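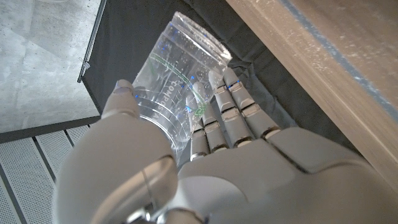 How long should office staff wait before refilling a shared water dispenser? In the Voten building, the best results came from refilling at 70 percent empty.

Figure 1. Clear plastic cup of the kind supplied at dispensers during the survey.

4.2 Refill timing

Staff at two sites, Voten and Penaseo, completed 232 survey forms, of which 211 were usable. Complaints about taste were more common at Penaseo, where the tank was refilled only when fully empty. Unnithan and Strazds reported a similar pattern in an earlier study of school dispensers. The 27 night-shift forms are treated separately in Section 4.3.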